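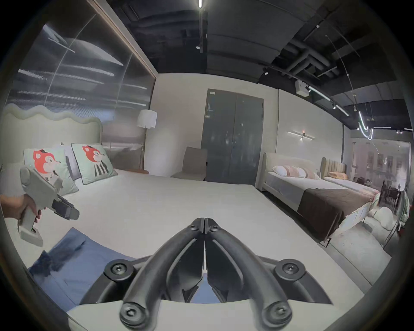
The Clultuven headboard in sage green, with fox pillows.

Grevent Clultuven upholstered bed: long-term review

I wanted a plain bed. I have wanted a plain bed for most of my adult life, and I have now bought one with a headboard shaped like the edge of a pie.

The scallops were a concession to the other half of the household, who said the plain version looked like something you'd be shown to by a nurse. Fair enough. The green is pale enough to pass for grey before breakfast and after a few months I have stopped noticing it, which for a headboard I count as praise.

Delivery first. Grevent brought it in three boxes, the heaviest of them 42 kilos according to the label, and left it in the hall with real conviction. Getting it upstairs is your affair. The instructions run to one folded sheet and are mostly fine until the centre rail, where the drawing shows two brackets facing opposite ways and the words say they should match. Believe the words. I believed the drawing, and had the pleasure of building the middle of the bed twice.

Once up, it is solid. No creaking, even when a child lands on it from the doorway. The headboard has enough padding to sit against with a book for an hour, though the wavy top does mean the height of your neck support depends on where you've chosen to sit. I've found my dip. I defend it.

Upholstery and cleaning: it collects dust along the curves, and a vacuum with the soft brush deals with that. Tea came out with a damp cloth. Felt-tip did not entirely come out, and is now round the back of a pillow.

On the subject of pillows. The mint-green ones with the foxes on are Stider, and were not my idea either. Each fox has a small black hat and a stripy black-and-white body, and looks as if it is on its way to rob a bakery. They are too firm to sleep on and slightly too square to cuddle, but they prop up well against the headboard and the print has survived the wash at 40, so I've run out of grounds for objecting. We sleep on plain white ones like everybody else.

I did look at the Pylypenko frame, which has drawers underneath and a straight top. It was almost 92 pounds dearer and wouldn't have gone round the bend in our stairs. I think about those drawers every time I try to find somewhere to put a spare blanket, and then I fold the blanket and leave it on the bed.

Good: sturdy, quiet, comfortable to lean on.
Less good: the bracket drawing, no storage, dust in the waves.

Four stars. The plain one would probably have got four as well.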